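The Room With the Red Floor

The club met in the basement of Gratberg Hall, and I had signed up for the free pizza, which stopped in the second week. By then I was on a team. We called our robot Drurance. Nothing about it existed outside a laptop.

That bothered me more than it bothered the others. I'd joined a robotics club and so far the only thing I had tightened was a chair.

"It has two arms," our captain said. "It has physics."

"It has whatever physics you typed in."

She ignored me and started run 113. The Vurkgate Cup paid 1,000 dollars to the winning team and let you enter in simulation, so that people without a workshop could lose too. The task was to pick up a small object and hand it from one arm to the other. Six teams had entered. We had three weeks left and a robot that treated every object as a personal insult.

"Who decorated?" I asked. Somebody had spent real hours on the room. There were paintings.

"It came with the download."

"So the wall is finished and the robot isn't."

"Do you want to help or do you want to review it?"

I wanted to review it, but I pulled my chair over. She gave me the gripper settings, a page of numbers with no labels, and went to argue with the faculty advisor about our deadline. I changed one. I changed it back. Then I changed a different one and paused the run to look through the robot's own eyes.

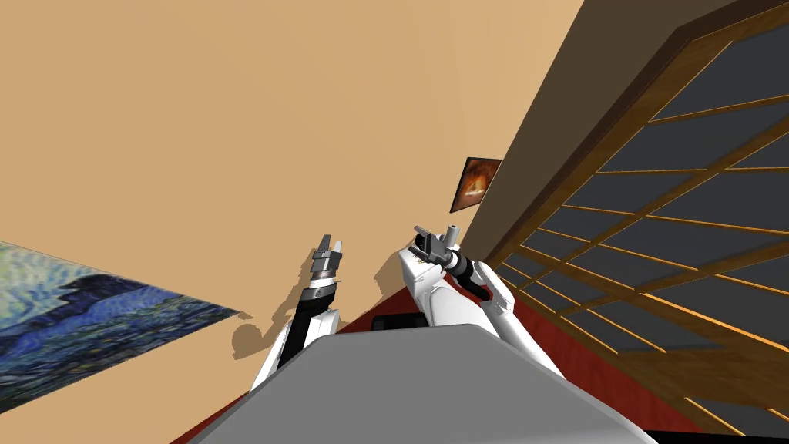

Drurance's view, with both arms raised and the small black object between them.

I stared at it longer than I meant to. The left gripper looked open. The shadow of the arm was on the wall, soft and gray, and I caught myself checking my own sleeve for one.

"Well?" The captain was back, with her coat on.

"It's a cartoon of a room," I said.

"Is it going to pick the thing up?"

"I doubt it."

She reached past me and put her finger over the key. I told her to wait, and moved my number down one more notch.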